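Galería: el rincón de la cocina

En Jurkley llevamos muchos años dando de comer a la gente y, como pasa en casi todas las casas donde se cocina, lo que más nos pesaba eran los fregaderos y las encimeras que quedaban esperando al final del turno. En julio servimos 300 comidas en un solo encargo, y quienes estuvieron allí todavía se acuerdan de cómo tenían las manos y la espalda al día siguiente. De esas conversaciones (largas, con café, a veces con alguna queja bien dicha) salió el proyecto Mondum, que pone 2 brazos robóticos a trabajar junto a la pila.

Queríamos enseñaros un poco de ese trabajo visto muy de cerca, con los cacharros de siempre: cuencos, platos, palillos, cucharas. Quien haya recogido una cocina sabe que ningún cuenco se deja coger igual que otro, y que el acero brilla, el cristal engaña y las migas aparecen por todas partes. Pasad las fotos con calma, ¡que tienen más detalles de los que parece!
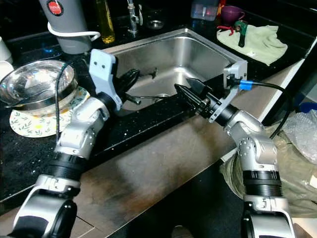 Las dos pinzas, casi juntas sobre la pila.
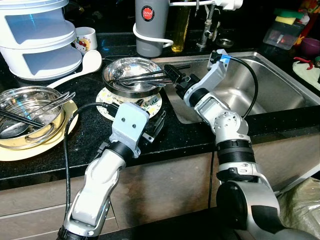 Palillos largos en la pinza derecha, con las puntas sobre el cuenco de acero.
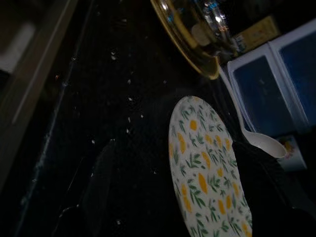

La encimera a ras de pinza: migas, el plato de flores y la cuchara blanca. 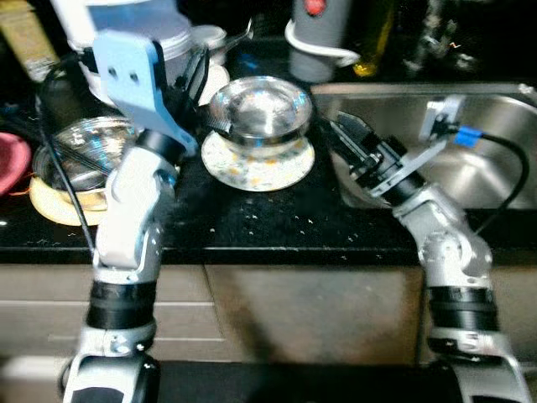 Última foto: un cuenco de cristal sobre su plato, entre los dos brazos.

¿Y qué ha cambiado para el equipo? Pues bastantes cosas, unas grandes y otras muy de andar por casa. El turno de tarde empieza ahora con 30 minutos dedicados a preparar la encimera y repasar las tareas de los brazos, y ese rato se ha convertido en el momento en que todo el mundo se pone al día, también de lo que no es trabajo. Dos compañeras que antes pasaban la tarde fregando han aprendido a enseñar movimientos nuevos a las máquinas y llevan un cuaderno donde apuntan qué piezas dan guerra. En él hay ya 276 anotaciones, muchas sobre cubiertos, y se lee casi como un diario.

También hubo dudas, claro que sí. En el local de Drallov preguntaron desde el primer día si iban a sobrar manos, y lo hablamos con todos en la mesa: los turnos se mantienen y las horas de fregado que se liberan van a cocina y a sala. Hay quien sigue prefiriendo lavar sus propias ollas, y las lava. A otros les costó acostumbrarse al ritmo de los brazos, que es más pausado que el nuestro y obliga a organizarse de otra manera.

La próxima galería la preparará el equipo de Tănase, que lleva semanas colocando sus estantes y tiene muchas ganas de enseñarlos.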